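Filed under: Talks & Panels / Secondary-World Fantasy

Notes for the December session, 3 pm start. Slide cues removed.

Open with the map of Kondadov. The novel runs to 539 pages and the map names 2 rivers, one of which never enters the plot. Ask the room which. Then state the topic: how an invented succession law carries a story when the magic is kept weak.

Summary, kept short. The throne of Griro passes to the eldest living claimant, of any line. Massawe, a ferryman's widow, learns that she outranks the sitting queen by a season. The court mage can light lamps and mend glass, and little else.

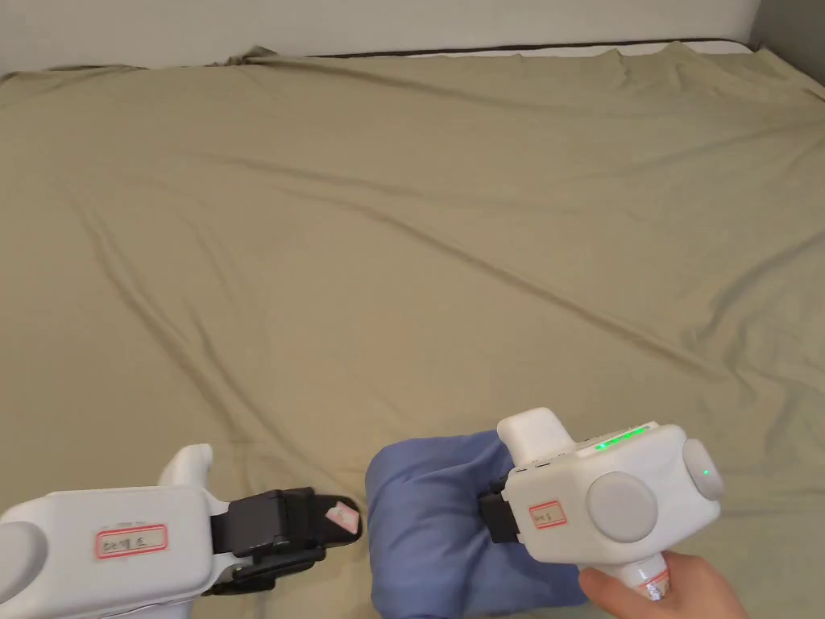

Why does the queen not simply have Massawe killed?
The law voids the claim of anyone who profits from a claimant's death, and chapter four establishes this before the reader needs it.

Pause on chapter four. The rule is delivered in a quarrel over a grain debt of 1,000 marks - no prologue, no glossary. Read the paragraph aloud. Note the verb tenses.

Next, the weak point. The Hillar chapters change narrator 3 times and the dates stop agreeing. The siege is over in one account while the harbour is still closed in the next. I read this as an error of revision. 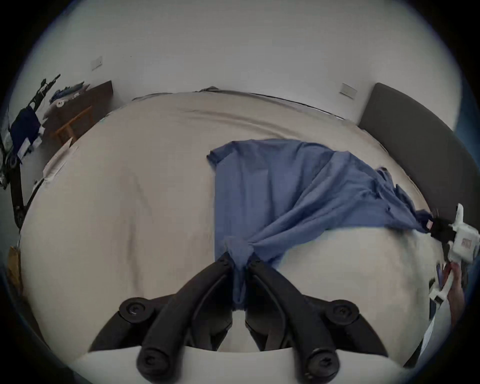 Halima Lukumay disagrees, and wrote after the first version of this talk that the Hillar narrators are lying to a magistrate, so the dates ought to clash. Give her reading its full weight. The magistrate is mentioned once, at the end of the part.

Final section: the mage. His limits are fixed early and honoured throughout. Compare the glass-mending in the tower with the same spell at the coronation. The cost is identical and the colour of the light is repeated word for word.
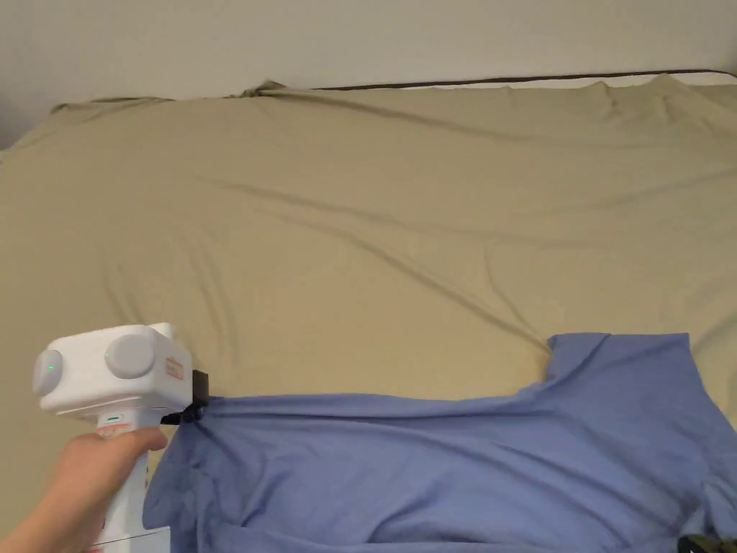 By Nyokabi Tanui | December

If time is short, drop the tower and go straight to the coronation. Questions on the sequel: it follows the queen's brother, and the succession law has been amended. Don't reveal by whom.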